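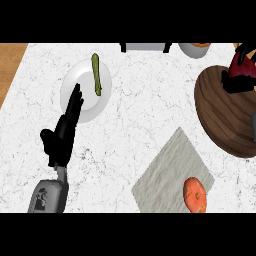 Something green on a white plate, marble worktop

I was 60 before I made my first jar of pickles, and I blame Merike Rebane entirely. She moved in next door one June with a car full of dill and blackcurrant leaves, and by teatime she'd talked me into buying a crock!

Her rule is simple: small cucumbers, cold water, plenty of salt, and no peeking for 3 days. I peeked. (Of course I peeked.) They were lovely anyway, sharp and garlicky, and I ate half the jar standing by the sink at eleven at night.

Now I'm the one pushing jars on people. My friend Delwyn McKinnon swears by vinegar and a spoonful of sugar, and we've had proper rows over it – hers keep longer, I'll give her that, but mine have more crunch. Last summer I put up 66 jars and ran out before Christmas, so I've dug another bed behind the shed. Merike says I've planted the seedlings too close together. She's probably right, but they're staying where they are.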